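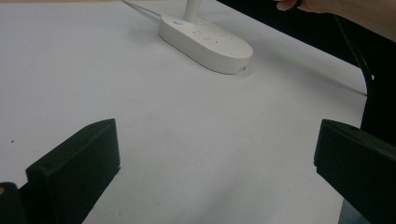
Standby power, measured over one winter

I logged the standby load in my home office from October until last week. The meter is a Wastora plug-in unit that records watts every minute and keeps 90 days in memory, so I had to export the data twice. The second export lost a day because I unplugged the meter before the file had finished writing.

The load consists of a desktop computer, two monitors, a laser printer, a speaker pair and a phone charger. With everything switched off at its own button, the total was 18 watts. I had expected less than half of that.

Most of it came from the speakers. The amplifier in the left speaker has an old transformer that stays energized whatever the front switch does, because the switch is on the low-voltage side. The printer was next. It drops to a low figure in sleep mode but wakes whenever the router renews its address, runs the fan for a few minutes, and goes back to sleep. Setting a fixed address stopped the wakeups. The phone charger with no phone attached read zero, which only means it was under the meter's threshold.

A word on accuracy. Cheap meters do poorly at small loads with a bad power factor. Elikem Kyei lent me his Ziline bench meter for a weekend and I ran both in series. The Wastora read high below five watts and agreed well above that. I have left the single-device numbers out of this post for that reason and would only trust the total.

What I changed: the speakers and monitors now share one switched strip, and the strip goes off at night. The computer stays on a separate outlet, as cutting its supply drains the clock battery faster and the board is old enough that I don't want to replace that battery again. The printer stays plugged in too. Inkjet owners should do the same, since many models run a cleaning cycle after a full power loss and the ink costs more than the electricity.

The load overnight is now low enough that I no longer trust the meter to report it. I'm keeping the log running through the summer, mainly to see what the window fan does.

Posted Monday, March 26, 2018
Filed under: electricity, measurement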